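第7章 機械はもう雑用をこなせるか

7.1 「できる」という言葉の中身

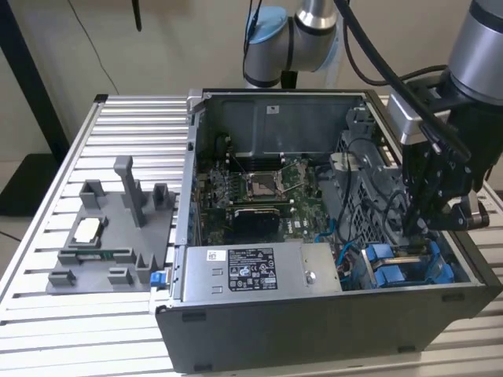
工場の自動化について語るとき、溶接や塗装の例がよく引かれる。同じ形の部品が同じ位置に、同じ向きで届くことを前提にした作業であり、1980年代にはすでに産業として成り立っていた。本章で扱うのはその外側に残された仕事である。使い終えた機器の分解、部品の差し替え、棚の整理、食器の片付け、洗濯物をたたむこと。人間の側ではふつう「雑用」と呼ばれ、訓練らしい訓練もなしに任される。

デスクトップ型パソコンの分解を考える。側板を外し、メモリを抜き、プロセッサをソケットから取り出し、ドライブを引き出す。慣れた作業者なら手元をほとんど見ずに進める。ところが工程を書き出してみると、一つの動作の中に性質の違う問題がいくつも入っている。レバーは決まった方向にだけ動く。ソケットの接点は触れれば曲がる。ケーブルは毎回違う形に垂れ、目標の部品を隠す。樹脂のラッチは、押す力が足りなければ外れず、強すぎれば折れる。しかも機種が変われば配置も変わる。

このため「ロボットはパソコンを分解できるか」という問いには、そのままでは答えられない。少なくとも次の点を決める必要がある。

対象は一機種か、複数機種か。
機器は固定されているか、台の上に置いただけか。
部品を外した後の置き場所は、あらかじめ決まっているか。
失敗したとき、人が手を出してよいか。
一台にかけてよい時間はどれだけか。

条件の組み合わせによって、答えは「すでにできる」から「当分できない」まで変わる。新聞記事や展示会の動画が読者を混乱させるのは、多くの場合、この条件が書かれていないからである。

7.2 事例:再生工場での試行

中古パソコンの再生を手がけるCludum社は、10月から分解工程の一部を双腕ロボットに置き換える試行を行った。対象は一機種に絞り、作業者が側板を外した状態で台に載せるところから始めた。外した部品は、形に合わせたくぼみを持つ受け皿に置かせた。

試行に回した筐体は322台である。最初の集計で、人の介助なしに全工程を終えたのは46台だった。社内ではこの数字の受け取り方が分かれた。経営側は少ないと見た。工程設計を担当したJaqueline Xolalpaは、報告書に次のように書いている。

「止まった箇所の大半はケーブルの処理である。メモリの抜き取りだけを見れば、結果はかなり違う。全工程の完了数を一つだけ示すと、どこまで任せられるかがわからなくなる。」

彼女の指摘は、自動化を評価するときの基本に触れている。十の工程がそれぞれ九割の確率で成功し、互いに独立だとすれば、全体が最後まで通る確率は三割五分ほどにすぎない。各工程の成功率を九割九分まで上げて、ようやく全体が九割に届く。雑用の自動化が遅く見える理由の一つは、この掛け算にある。個々の動作が上達しても、つないだ作業全体の成績にはなかなか表れない。

時間の問題もある。同社が一台に許した上限は900秒で、これを超えたものは途中で打ち切り、未完了として数えた。熟練者の所要時間よりずっと長いが、夜間に無人で動かせるなら採算は合うという計算だった。実際には介助が必要だったため、その計算は成り立たなかった。同社は現在、メモリとドライブの取り外しのみをロボットに任せ、ケーブルとプロセッサは人が受け持っている。

7.3 家庭との違い

では家事はどうか。食器を棚に戻す、床の物を拾う、といった作業は、プロセッサの取り外しより易しそうに見える。必要な精度だけを比べればその通りで、皿の位置が一センチずれても困る人は少ない。難しさは別のところにある。

工場では作業台の高さも照明も受け皿の形も、設計者が選べる。家庭ではほとんど選べない。椅子は動かされ、子どもや猫が通り、昨日までなかった鍋が増える。Flalberg社の片付けロボットPiterは、同社の実験室で高い成績を収めながら、住宅2軒に持ち込んだ試験では最初の週に動作を見合わせた。原因は把持の失敗よりも、置き場所がわからなくなることだったという。失敗したときに誰が直すのかという点も異なる。工場には担当者がいるが、家庭では、楽をするつもりで導入した当人が直すことになる。

逆に、家庭のほうが条件のゆるい面もある。作業の速さはあまり問われない。留守の間に終わっていればよいのなら、洗濯物一枚に数分かかっても差し支えない。

以下、7.4節では把持と力の制御、7.5節では遠隔操作による動作の収集と学習、7.6節では作業環境の側を機械に合わせる方法を順に述べる。7.6節で取り上げるNaidu方式の受け皿は、7.2節の事例で使われたものと考え方が近いので、あわせて読んでほしい。

演習

1 身近な雑用を一つ選び、工程に分けて書き出しなさい。各工程について、人がどの感覚に頼っているかを記すこと。

2 十二の工程からなる作業を、全体として八割の確率で完了させたい。各工程の成功率が等しく、互いに独立であるとして、必要な値を求めなさい。

3 7.2節の試行で、対象を複数機種に広げた場合に変更が必要となる設備と手順を挙げなさい。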